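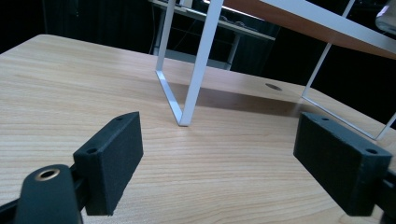
Filed under: Workshop, Grippers

Wednesday evening at Stuvonton again, and I'd promised myself a short session, so of course I was still at the bench when Ewan Pollock came round to lock up. The hand-held gripper (we've ended up calling it Bandora, blame Eylül) finally has its new finger pads on, and I'm so pleased with them! They're matte black blocks with small holes in them, and the arms behind them pivot on brass-coloured rings, a change Eylül Toprak had been nudging me towards since May.

The old fingers had far too much wobble in them, so I gave the whole linkage a proper going over, opening and closing it 423 times over a couple of evenings with the radio on. My hand ached rather a lot by the end, but I did at least find the 2 screws that kept working themselves undone.
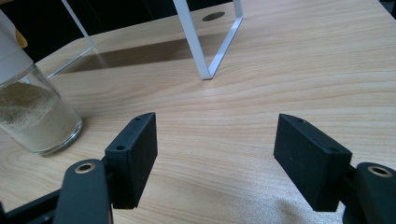 Fingers open over the bench, with the jar and the little shelf stand behind.

Next job is the trigger, which is still stiffer than I'd like, and Daryna Pavliuk has offered me a softer spring from her bits drawer. I also want to try the pads at a slightly different angle, so there's another print of 30 minutes or so per pair to sit through, and I'll bring a flask. If anyone has a tidy way of stopping small screws from creeping, do leave me a comment.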